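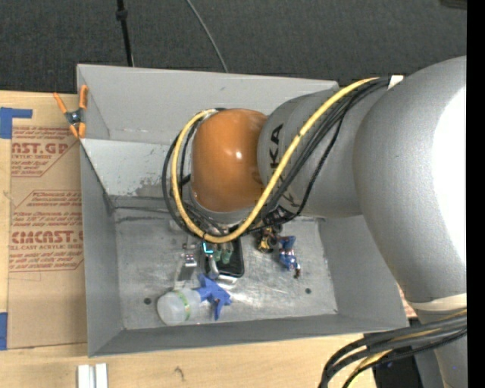
What is the best way to get hard water scale out of a kettle without leaving a taste behind?

Citric acid, 30 g to a litre of water, brought just to the boil, left for 10 minutes and rinsed twice.

Forum > Kitchen and Utility > Water > Scale, kettles and softeners
Thread: Citric acid against vinegar, and is a jug filter worth it

flintbed
12 May 2024
Moved to Sandley in March and the water is very hard. The supplier's page gives it as 300-odd ppm as calcium carbonate. Kettle is an Edska, stainless, concealed element. After six weeks there is a crust on the base and flakes in the tea. I have used white vinegar at half strength. It removes most of it but the kettle smells for a day and the first few cups are unpleasant. Is citric acid any better, and would a jug filter stop it forming?

ohm_and_dry
Citric. It dissolves carbonate scale as well as vinegar does at the strengths people use at home, and it has no vapour to speak of, so no smell. Buy it loose. Descaler sachets are often the same thing at several times the price, check the ingredients on the back.

One warning. Do not boil a strong solution for a long time on heavy scale. Calcium citrate is not very soluble and less so when hot, so you can swap one white deposit for another. Bring it up, switch off, let it stand.

pantile
Disagree on heating it at all. I put it in cold and leave it overnight. Same result and no foam over the worktop. A full kettle with thick scale will froth when it is heated because of the carbon dioxide coming off. If you must heat it, fill it no more than half way.

ohm_and_dry
Overnight works. It is a matter of whether you want the kettle back this evening. Agreed on half full.

flintbed
Half full leaves the tide line at the top untouched though?

pantile
Wipe that with a cloth dipped in the solution. Or fill to the line and leave it cold, as I said.

quarterturn
Vinegar is fine and everyone has some. The smell goes if you boil and empty it twice. I have a 600 ml travel kettle that has had nothing else for years.

ohm_and_dry
It is fine on stainless. I would still keep it off any rubber seal for long periods. Acetic acid swells some elastomers more than citric does. The lid seal and the gauge window are where kettles leak first.

quarterturn
Do you have a source for that or is it a general feeling? Food vinegar is 5% and you have halved it.

ohm_and_dry
Seal compatibility charts, which mostly list stronger acid than that, so I accept the point in part. At 2.5% for an hour I doubt you would measure it. I would not leave it in overnight.

brackwater
On the filter question. Most jug cartridges are a weak acid ion exchange resin plus carbon. The resin takes out calcium and magnesium associated with bicarbonate, which is the part that makes scale. So yes, it reduces it while the resin is fresh. The rated life is normally given in litres and assumes moderate hardness. In your area I would expect it to be spent well before the number on the box. I used the Jõgi cartridges, rated at 100 litres, and the scale was back before I reached that.

flintbed
How did you tell it was spent? Just by the kettle?

brackwater
Drop test kit, the type sold for aquariums. Get the KH one (carbonate hardness), not only GH. Test the tap, test the filtered water, write both down. When the filtered reading has climbed to half the tap reading I change it. Strips are too coarse for this.

pantile
Is any of this cheaper than a spoon of citric acid once a fortnight? A cartridge every three or four weeks adds up.

brackwater
It is not cheaper. Tea is better, no film on top. If you only care about the kettle, use the acid.

tuckpoint
What about a proper softener? We had a Pulusitz fitted under the sink at the last house. Block salt, two cylinders, no electricity. No scale anywhere, shower screen included. We kept a separate hard tap for drinking.

quarterturn
Then your kettle was still filled from the hard tap and still scaled.

tuckpoint
Fair. The kettle did, yes. Nothing else.

brackwater
You can fill a kettle from softened water in many cases, but the sodium goes up in proportion to the hardness removed, and it should not be used for baby feeds or by anyone on a low sodium diet. Read the installation guide for your unit. Some kettle makers also advise against it.

pantile
And do not bother with the magnetic clip-on things. I had one on the rising main for two years. Scale as before.

tuckpoint
My neighbour says his works.

pantile
Has he measured anything?

flintbed
Update. Did the citric cold, overnight, filled to the line. Base is clean metal apart from a brown ring near the spout. No smell. Is the ring scale as well?

ohm_and_dry
Probably tea or iron staining held in a thin layer of scale. Second dose, warm this time, one hour. If it stays, leave it, it does no harm.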